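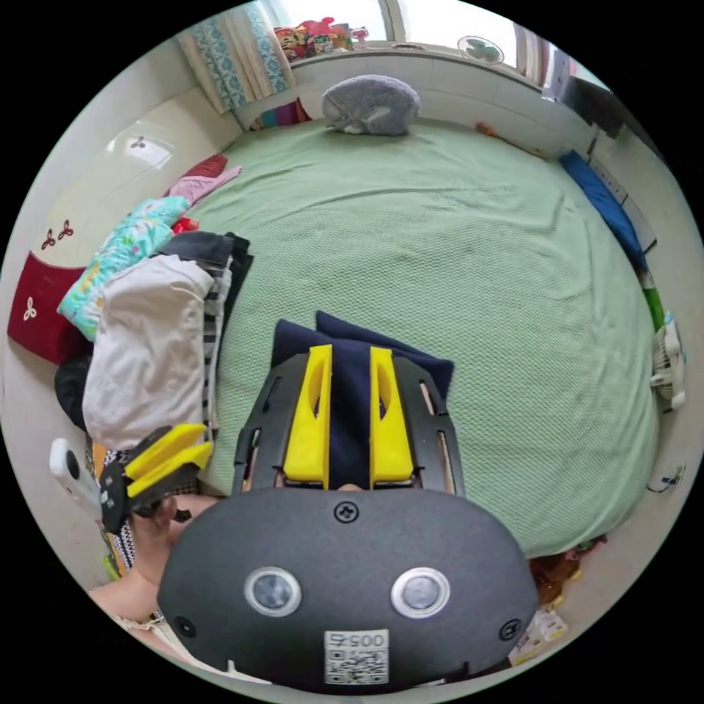

A folded navy blue cloth.

The linen service at Ondora has supplied guesthouses and small clinics in the Trarnier district since it took over the old Parsa laundry building. Its operations manager met with us in April to discuss how a regional service sets its standards, what it expects of its clients, and why it has declined to grow more quickly.

The manager began with the question of ownership. Every piece in circulation belongs to the service, and clients pay by the piece returned clean. "When a guesthouse buys its own sheets, it tends to keep them too long," the manager said. "We retire a sheet when it reaches 100 washes, whatever it looks like. The clients were doubtful at first. Most of them now ask us to do the same with towels."

The inventory currently stands at 3568 pieces, recorded by hand in a ledger and again in a spreadsheet. The manager defended the double entry. Two years ago a faulty file cost the service a month of records, and the ledger allowed the office in Wultunari to rebuild them.

Water was the subject on which the manager spoke at greatest length. The Parsa building draws from the town supply, and its permit sets limits during the dry season. The service responded by moving its heaviest loads to the early morning and by replacing 2 of its oldest washers. "We looked at drilling a well," the manager said. "The survey alone would have cost more than the machines – and the town would still have had the final say."

Asked about staff, the manager noted that new employees spend their first weeks in sorting and folding before they are assigned to the washing floor. Stains are marked with a cotton thread at the sorting table and treated separately. Clinic linen travels in closed carts and is never sorted alongside guesthouse linen.

A proposal to serve hotels on the coast was set aside last winter. It would have required a further 2000 pieces and a second delivery route. The manager did not rule out returning to it. "The road is the difficulty. A truck that leaves at 5 a.m. is not back before mid-afternoon, and our clinics expect their delivery by noon."

For the present, the service intends to repair the drying room roof and to review its prices for the smaller guesthouses, several of which close for part of the year. Revised rates will be sent to clients with their regular statements.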